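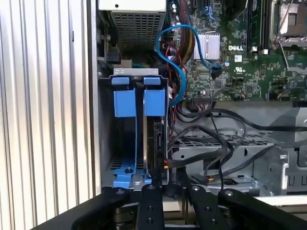
May, bench notes: solvent recycling still and the glue trials

Morning, 8:40

Picked up the hide glue work where Nilmini Roy left it. She had set up two pots, one from the Jadoon granules and one from the Sollisari pearl glue, both soaked overnight in cold water at the same ratio by weight. The Jadoon had taken up all its water and was a firm, even jelly. The Sollisari still had a little free water on top and a grainy layer at the bottom, so I stirred it and gave it another hour before heating.

Heated both in the water bath to 60 C. Thermostat on the bath reads two degrees high against the glass thermometer. It did that last month too. I've written the correction on tape on the lid.

Viscosity by the drip cup, average of three runs each:
Jadoon, 42 seconds
Sollisari, 65 seconds

That's a bigger gap than I expected from the gram strength on the labels. It may be that the Sollisari lost some water while it sat the extra hour uncovered. Should repeat with the lids on before anybody quotes these numbers.

10:15

Cut maple blocks for the shear test, all from the same board, grain along the length. Planed the mating faces and glued them within half an hour. Room was 19 C, which is cool for this glue. I warmed the blocks under the lamp first and still had the Jadoon start to gel on two of the joints before I had the clamps on. Marked those two with a pencil cross. They stay in the set but I will report them separately. 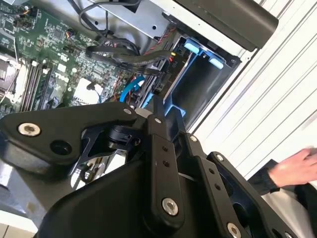 The pearl glue gave me more time than that, maybe half a minute more before it dragged. Tanko Shehu thinks a spoonful of urea would fix the open time on the Jadoon and he is probably right, but then we are testing a different glue. Suggest a second series with urea in both pots at the same dose, once the plain series is done.

Squeeze-out on the pearl joints was lighter in color and cleaned off easily with a warm rag. The Jadoon left a brown line in the maple pores that will need scraping.

1:30

Broke the older set from the rack, the ones glued in the first batch with fish glue. Best block went at 3,446 pounds, and it failed in the wood for most of the area. Worst went at 1,576 and came apart clean along the glue line, shiny on both faces. Looks like a starved joint to me. The clamp pads on that one were the old hard rubber ones and I suspect it was overtightened. The rest fell between and are in the table at the back of the book.

I'd like to throw that low one out but there was nothing wrong with it written down on the day, so it stays.

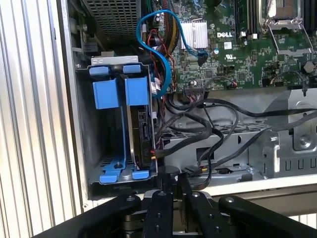

Changed the pads on the remaining clamps to cork-faced ones. Also set the torque wrench for the whole next batch, so we stop clamping by feel.

3:45

Solvent still. Ran the spent alcohol from the shellac jars. First cut was cloudy and went back in the waste can. The main run was clear and smelled right. Shut down early when the flow slowed, with a good inch of brown sludge left in the pot. Cleaned it with hot washing soda, two rinses. The Enex gasket on the head is going hard on one side. There is one spare in the drawer and we should order more from Cirkum with the next batch of filter papers.

To do:
Repeat drip cup runs, lids on, both glues
Leave new maple joints in clamps overnight, then rack them for a week
Ask Nilmini which lot the pearl glue came from, label is stained
Weigh out urea for the second series
Order gaskets

Both glue pots are in the fridge, covered, bottom shelf. Don't reheat them for the test joints. They are fine for patching the jigs.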